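Flemell tabletop recordings: README and house rules

Hi, and thanks for grabbing the Flemell set! I'm Selamawit Gudeta and I look after the files, so if something in here is wrong or confusing, that's on me. Last update: Monday, December 17, 2018.

What you get: 1694 episodes of two-arm work at a table, each one in its own folder with joint states, gripper commands, the head camera stream and a small text file called notes.txt. Please read notes.txt before you train on an episode. People type things in there that didn't fit anywhere else, and some of it matters a lot (Kidus writes the longest ones, bless him).

Folder names go operator initials, then task, then a running number. There's a gap of 16 numbers in the tray tasks from May. Those episodes were pulled when we changed the rules on who may stand where, and I decided to leave the gap so that old split files don't quietly shift.

The rules

A few people have asked me for our rules as a separate document, and I keep saying I'll do it – for now they live here. Kalkidan Bogale and I wrote the first version for the Jestoditz project and we've been patching it ever since.

One operator per session, and that person does nothing else. If you need to answer a message, pause first.

Know where the stop button is before the arms are powered. Put your hand on it once and say so out loud. Yes, it feels silly. Do it anyway.

Anybody in the room can call a stop, and the operator doesn't get to argue until the arms are still.

Speed stays at or below 400 mm/s at the wrist. Our wrapper script clips it, but don't lean on the script – if you've bypassed it for debugging, put that in notes.txt and don't upload the episode.

An arm that has no job in the task gets parked low and stays parked. We had it hovering in the early sessions and people kept flinching at it, me included.

Badges and lanyards: fine if you're sitting back from the table, tucked in or taken off before you reach over it.

Thin stuff like foil, paper cups and soft plastic gets the low grip force setting. Set it before the object goes on the table. Zaid Abou Jaoude wanted a separate setting for foil and we tried it for a while, but operators kept forgetting which one they were on, so now it's one low setting for everything that dents.

Don't straighten out an object between episodes to make it look nice. If it got bent, it goes on bent, and you write it down.
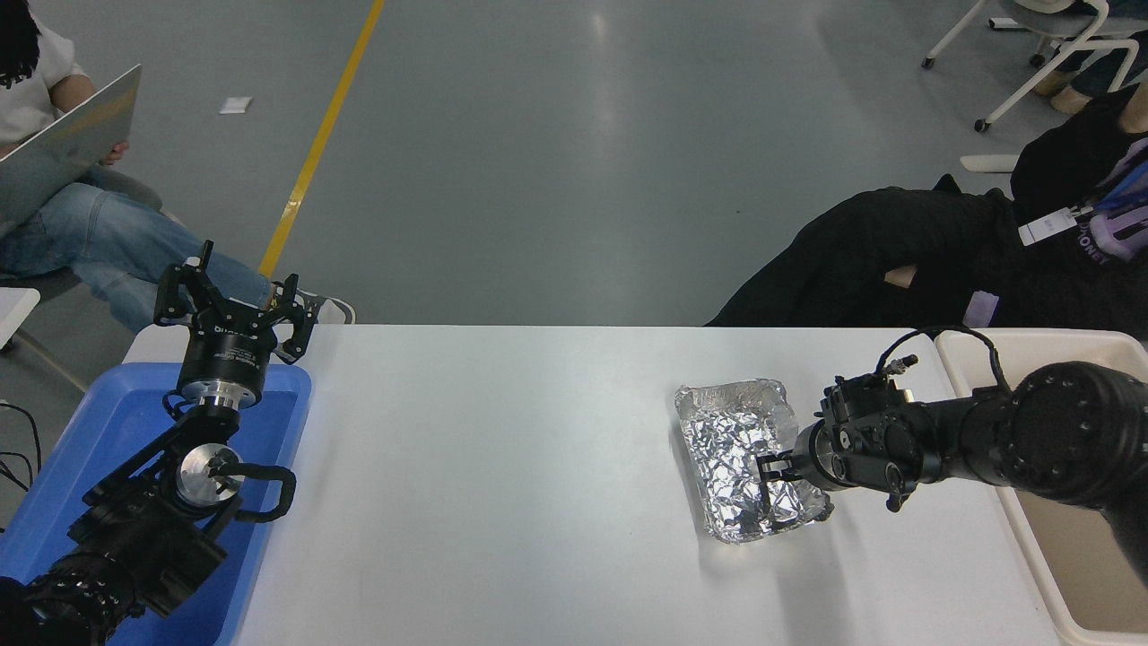 People in the background are the other thing I get mail about. Everyone who might be in view signs the consent form first, and the 2 of us who do uploads (me and Mulugeta Tufa) check the list against the episodes. If you publish stills from the set, blur faces and any badge you can read. Laptop screens too, please!

Known problems: the Oltitz loader drops the last sample of an episode if you ask for resampled joint states. Use the raw ones until it's fixed. Gripper commands are in percent closed, and I know the old README said percent open. Sorry about that.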